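From: Textiles and Laundry Office, Idaline Residences
To: household-services list
Subject: Re: [household-services] Hanging of shirts on the rails
Reference: 3949

Dear colleagues,

The office is grateful for the enquiry received from the Hurker building, which is quoted in part below. As the same point has been raised by two other buildings since May, the reply is sent to the whole list.

> We have followed the sheet issued with the new rails, but shirts
> are still reaching the pressing room with deep folds across the
> collar and down the sleeves. Our staff ask whether shirts should
> be buttoned before they are hung, and whether it matters if they
> are bunched together when the rail is busy. We should also like to
> know if the limit of 16 shirts to a rail still stands.

The limit of 16 shirts to a rail still stands. It applies to all buildings, including those which have received the longer rails from Rirkodeck. The longer rail may be used for trousers and aprons up to its full length, but the figure for shirts does not change.

With regard to folds, the office has looked again at how shirts are being hung. The principal difficulty lies with garments which are put up in layers, with the collar turned over on itself and the front panels overlapping. Creases of this kind set within a short time and cannot always be removed at the first pressing.

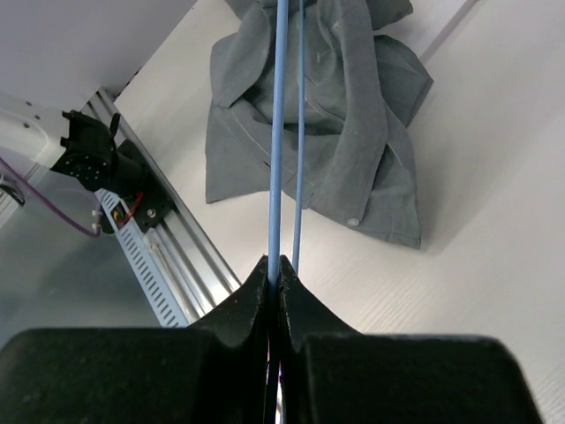

1. Before hanging

Each shirt is to be shaken out once and held by the shoulder seams. The collar should be opened fully and laid flat with the hand. Sleeves are to be pulled straight from the cuff and must not be left inside the body of the garment.

2. Buttons

The top button and one other, at the middle of the front, are to be fastened. The remaining buttons should be left undone. Loose or missing buttons are to be noted on the repair slip and the garment placed in the D'Amico bag for mending. It should not go forward to pressing.

3. Spacing on the rail

Shirts should hang clear of one another, with the hem falling freely. Where a rail is full, a second rail is to be brought out. Garments must not be doubled up on one hanger, even for a short period.

4. Marks

Any pale or dark mark noticed at the time of hanging should be entered on the slip with its position (for example, "upper back"). Staff are asked not to treat marks themselves.

A further 300 repair slips have been ordered and will be sent out with the next linen delivery. Buildings which have run short may use the former yellow slip until then, provided that the building name is written at the top.

The sheet issued with the rails will be amended at section 3 to include the wording on spacing given above. Until the amended sheet is received, this message should be kept with the existing copy in each laundry room.

Textiles and Laundry Office
Idaline Residences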